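How to Clean and Protect a Metal Storage Bin

Many people keep a metal bin in the garage or in the workshop and never clean it until it starts to look bad. In this tutorial I will show you the way I learned from my colleague Virgilio Abella, when we both worked at the warehouse in Ciddale. You need one free afternoon and a few cheap things.

What you need:
Dish soap and a bucket of warm water
A soft brush and two old cloths
Sandpaper, grit 300
Clear protective wax for metal (I use Oltex, but other wax is also good)
Gloves

Step 1. Empty the bin
Take out everything, also the small screws which hide in the corners. Sweep the dust with a dry brush. Do not put water on the dust, it makes a gray paste and you will work twice as long.

Step 2. Wash
Put a little soap in the water and wash from the top to the bottom. Leave the soap on the greasy places for 20 minutes, then wipe with a clean wet cloth. Dry the bin completely. The crease between the wall and the floor keeps water for a long time, so go over it two times with the dry cloth.

Step 3. Look at the surface
Use a good lamp and hold it low. Dark smudges can be old grease or scratches, and you must know which one it is before you continue. Rub with your finger in the glove - if the smudge moves, wash again. 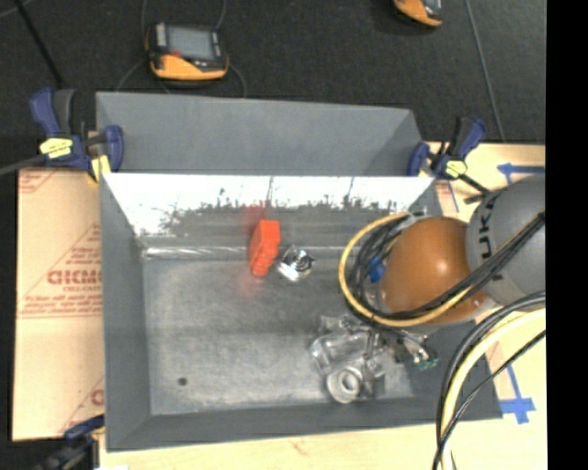 Gray metal bin with smudges and scratches low on the back wall and a worn floor.

Step 4. Sand the rough places
Sand only where you feel an edge or see rust. Press lightly and always move in the same direction. After sanding, wipe the dust away with a damp cloth and dry again.

Step 5. Put the wax
Use a very thin layer. Wait 40 minutes and polish with the second cloth. If the bin stands outside, make a second layer on the next day.

How often to repeat?
For a bin inside the house, one time in a year is enough. I do mine every April. Decha Wongsuwan wrote to me that near the sea he must do it more often, because of the salt in the air.

Last updated: 05/08/2019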